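Subject: Re: [hats-and-trims] Stands for soft hats, and what to do about glare on a pale table

Hello all,

Sorry for the slow reply, I've had a house full of relations and only got the table back on Thursday. I've read the whole thread now, including the long detour about moths (I've nothing to add about moths, except cedar never did a thing for me).

Quoting the bit I wanted to pick up:

> I've got a small stall's worth of soft caps and berets to sell and they all
> look like puddles when I lay them flat. Wire stands seem to be the cheap
> answer but the reviews are all over the place, half of them say they tip
> over if you breathe near them. Does anyone use them for dark hats? And do
> you pad the top or just plonk the hat on? I also can't seem to get black
> things to look like anything other than a hole in the table. Mine is a
> light wood one if that matters.
>
> Also has anybody got a way of storing them between fairs that doesn't
> involve a bin bag, my other half is being very patient.

Right! I do use them for dark hats, I've done so for 3 summers, and I've made most of the mistakes already so you can skip a few.

The tipping first. It depends on the base far more than the height. The ones that go over are the ones with three little splayed feet, which look lovely in the listing and are hopeless on a trestle with a cloth on it, because a foot finds a fold and off goes the whole thing into the next stall's candles. (Yes, it happened. Yes, I bought the candle.) What you want is a flat ring that sits down on the table all the way round, with bars across it and the upright coming off the bars. Mine came from Trovberg in a box of 8 and they've been perfectly steady indoors. Outdoors I wouldn't trust any of them without a lump of tack under the ring, and if it's properly windy I give up and lay everything in baskets like everybody else on the row.

Before you put a hat anywhere near it, check the joint on the rod. Some of mine arrived loose enough that the top swung round whenever a customer touched the hat, and that makes people think they've broken something and walk away. I take them apart, wrap one turn of plumber's tape round the thread and do them up again by hand. Don't use pliers on the white ones, the finish chips straight off and then you get rust marks, and on a pale hat that's the end of the hat.

Padding: yes, always, for anything soft. Plonking works for a stiff felt or a straw but a cap with no structure just shows you the shape of the wire through the top. I used to use scrunched tissue and it's fine for a morning, by teatime it's slumped. Then I bought a bag of those Pillo head pads, and they're good but they're much too big for a close-fitting cap, you end up with something that looks like a risen loaf. What I do now is cut down an old cushion inner, stuff it in the foot of a pair of tights, knot it, and push it onto the top of the stand. Costs nothing and you can squash it to suit whatever you're showing. Black tights for black hats, please learn from me on this, because American Tan peeping out of a black beret is not a good look at any price.

Somebody further up the thread said to starch the rims. I wouldn't! Not on anything with rows of stitching round the edge. The starch sits in the stitches and dries white, and you'll be there with a toothbrush half the night. Steam is plenty. Hold it over the kettle (well, near the kettle, mind your wrist), shape it over your pad, leave it alone until it's cold. If the edge has gone a bit fuzzy, trim it with embroidery scissors and don't pull at it.

Now, the hole-in-the-table business. I struggled with this for ages and I'm no photographer, so anyone who is can correct me and I shan't sulk. My table is pale wood as well and it drives the camera mad. It sees all that blond wood and makes everything darker to suit, and your black hat goes to nothing. And if you've got the big light on overhead you get a great white patch on the table as well, right where you'd like people to be looking.

Things that have helped, in the order I tried them:

- Turning the big light off. Free, and the most use of anything on this list.
- Working by the window before lunch with a bit of net up. Mine faces the right way for it, yours may not.
- Tapping on the hat on the phone screen, then sliding the brightness up until the table looks far too bright. The table can look after itself.
- Tipping the hat so the light catches the inside or skims along the stitching. A black hat dead flat and facing the ceiling tells you nothing at all, but if you get a bit of grey sheen along the weave people can see what it's made of.
- A lint roller. Then the lint roller again.

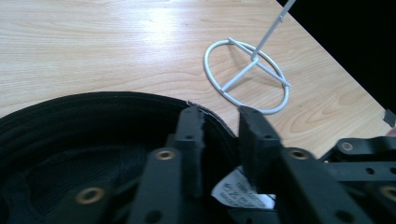 I did also try a dark cloth underneath, on the theory that the camera would calm down a bit, and it did, but then you've got a black hat on a black cloth and you're no better off. Mid grey is nice. I've got a yard of grey wool from the Skilton sale that I use for anything I'm asking proper money for, and for everything else it's the bare table and I live with it. I rather like wood grain under a hat anyway, it's friendlier than a backdrop and it gives people an idea of the size.

White stands under dark hats, by the way: some folk spray theirs black. I haven't bothered. You can see the ring, and so what, it's a stand. If it bothers you in the photos, take the hat off and do that one flat with the stand well out of the way.

Storing them. Please rescue your other half from the bin bag. I use the flat lidded crates from Andreadis, the shallow sort that slide under a bed, and I nest soft caps one inside the next with a sheet of tissue between. I keep it to small stacks or the bottom one gets a crease across the crown that takes forever to steam out. The stands go in separately, rods unscrewed, rings all together in a pillowcase, with the rods held by an elastic band. DON'T put the rods in loose with the hats. A rod end will go through a mesh lining like a knitting needle, and I've darned enough of those to last me.

One more thing and then I'll let you all get on. If you're doing the June fair, the tables in the side room are narrower than the ones in the main hall, so a row of stands takes up more depth than you'd think and you won't have anywhere to put your cash tin. I put mine at the back in a zigzag and keep the front edge for the flat stuff, with a mirror at one end. Bring your own mirror. The one they lend you is bolted to a pillar and suits a person of seven foot.

Happy to measure one of my rings if anybody wants to compare before buying, just shout. And if whoever was asking about petersham ribbon is still reading, I've got a lot of navy left over and you're welcome to it for the postage.

Bye for now, kettle's on

--
To leave this list, send a blank message with "unsubscribe" as the subject.
Please trim your quotes when replying.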